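De: Ilze Kivi
Para: lista de competición, Liga Juvenil de Orurness
Fecha: lunes, 24 de agosto de 2020
Asunto: Re: Criterios de desempate y siembra de la fase final

Respondo sobre el texto citado, con los cambios que afectan al reglamento al final.

Hamish Tamihana escribió:
> Sigo sin ver clara la siembra de la división B. Con el borrador actual,
> si Zesonville y Nepia acaban igualados a puntos, se aplica primero la
> diferencia general de tantos y después el enfrentamiento directo. El
> año pasado era al revés. Además, el tope de 20 tantos por partido no
> figura en el artículo 5, solo en el anexo, y los clubes no leen el anexo.
> Pido que se aclare antes de publicar el calendario de septiembre.

El orden del borrador es un error de transcripción. El enfrentamiento directo sigue siendo el primer criterio cuando los equipos igualados son 2. La diferencia general de tantos solo entra en primer lugar en empates múltiples, y únicamente para separar al grupo; en cuanto quedan dos equipos, se vuelve al enfrentamiento directo.

El tope de 20 tantos se aplica al cálculo de la diferencia, no al marcador oficial. Un 48-6 se registra como 48-6 en el acta y computa como +20 en la tabla. La hoja de Rosário Valente ya lo hace así, pero la exportación a Vamix toma la columna del marcador bruto. Hasta que se corrija, las clasificaciones publicadas en Vamix no sirven para comprobar desempates.

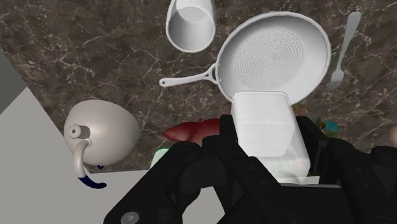

¿Qué ocurre si dos equipos igualados no se han enfrentado en la fase regular?

Se pasa directamente a la diferencia de tantos contra rivales comunes, con el tope aplicado, y si persiste la igualdad, a los tantos encajados en esos mismos partidos. El sorteo queda como último recurso y lo realiza la secretaría en presencia de un delegado de cada club.

Sigue la cita:
> Otra cuestión: Merle Brunton propone que los campeones de división
> reciban siempre sede local en semifinales, aunque tengan peor balance
> que el segundo clasificado de la otra división. No me opongo, pero
> hay que escribirlo.

De acuerdo en escribirlo. Mi redacción para el artículo 7.3:

"En semifinales actuará como local el campeón de división. Si se enfrentan dos campeones, actuará como local el de mejor porcentaje de victorias. En caso de igualdad se aplicarán los criterios del artículo 5."

Esto tiene una consecuencia que conviene conocer. En la división A hay un equipo menos, de modo que el porcentaje se calcula sobre menos partidos y una sola derrota pesa más. No propongo corregirlo con coeficientes. Declan Nepia hizo la simulación con los resultados de las últimas temporadas y el ajuste solo habría cambiado una sede.
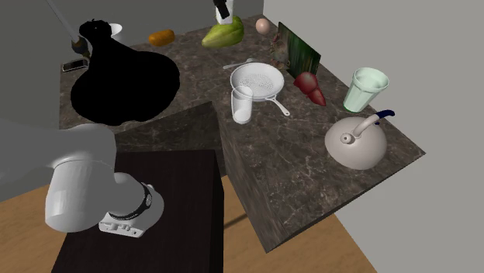

Encimera en L y brazo blanco sobre pedestal oscuro.

Quedan pendientes los requisitos de campo para las sedes locales. El mínimo es de 200 localidades, dos vestuarios separados y marcador visible desde ambas bandas. El campo de Zesonville cumple los dos primeros puntos; del tercero no tengo confirmación. Si un club no acredita los tres, la sede pasa al rival, sin periodo de subsanación.

Sobre las listas de jugadores: el cierre no se mueve. Las altas posteriores solo se admiten por lesión de larga duración en la posición de quarterback o en la línea ofensiva, con informe médico. Las fichas incompletas se devuelven sin tramitar.

Cambios que incorporo al borrador:

Art. 5.1: enfrentamiento directo como primer criterio en empates a 2.
Art. 5.2: empates múltiples, con retorno al 5.1 al quedar dos equipos.
Art. 5.4: tope de 20 tantos, trasladado desde el anexo.
Art. 5.5: rivales comunes.
Art. 7.3: sede de semifinales, con el texto anterior.

Rosário, necesito la hoja con la columna de diferencia limitada separada de la del marcador. Hamish, revisa por favor la numeración, porque el 5.4 antiguo pasa a ser 5.6 y hay referencias cruzadas en el capítulo de sanciones.

Ilze Kivi
Secretaría de competición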